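About Plostuvix

Plostuvix writes control and perception software for robot arms that work with household and kitchen objects. We do not build arms or hands. Our customers supply the hardware, and we supply the layer between the cameras and the joint commands.

The company was founded in Gratermont by Kylie Lockyer and Tamsin Rewi. Kylie leads control and planning. Tamsin leads perception and the test tooling. Both still review code every week.

What we make

Ngata is our grasp planner. It takes a depth estimate and a partial outline of the object and returns a ranked list of grasps, each with an approach direction, a closing width and a force limit. Dishes are a large part of its test load. A plate gives the planner few useful features: a rim, a sloped wall and a foot ring. The foot ring is often the better cue for orientation, as its outline in the wrist camera gives the tilt of the plate directly. The rim alone can leave the planner unsure which face it is looking at.

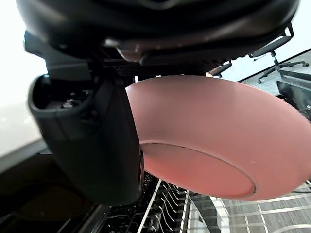 A plate held by its edge over the dishwasher rack, underside toward the wrist camera.

Hergate is the controller that runs the grasp. The joint loop runs at 100 Hz on the customer's own computer, with no network connection needed. Hergate accepts a new target from Ngata at any point in a motion and blends to it without stopping. If the planner misses its deadline, the arm holds its last valid target and the fault is logged with the camera frames on either side of it.

Racks cause more perception trouble than the dishes do. Thin metal wires return poor depth, and reflections can shift from one view to the next. Our current release does not try to rebuild each tine. It fits a repeating pattern to the rows, keeps an error estimate for each row, and passes both to the planner. Glass gets separate handling. A surface flagged as transparent is treated as solid for collision checks and ignored for depth.

How we work

Every change to Ngata or Hergate goes through replay before it reaches an arm. The replay set holds 48 recorded tasks, and a change that makes any one of them worse is sent back with the trace attached. After replay, the build runs on hardware in our Gratermont office. Failed grasps are labeled by the engineer who wrote the change, using the same viewer we ship to customers.

Cups are tested apart from plates. Fingers hide much of a cup once the hand has closed, so the tracker has to carry its pose forward from a small visible area. Raised decoration helps the tracker when it stays in view and adds false edges when a fingertip covers part of it. Light-colored, slightly translucent cups are the harder case, and the edge thresholds for them are kept in their own configuration file.

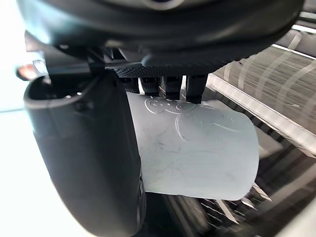 Can Ngata be used without Hergate?
The planner has a documented interface and will send grasps to any controller that accepts timed pose targets. Force limits are passed along as well, but enforcing them is then up to your controller.

Working with us

New customers start with an evaluation license for one arm and one hand model. We need the kinematic description, the camera calibration and a set of recordings from the intended site. Hand models with more than two fingers take longer to set up, mainly for the contact model. Support is handled by the engineers who maintain the code.

Release notes for both products are posted each March, with patch notes as needed. Open positions in perception and planning are listed on the careers page.

Page last updated 2022-09-08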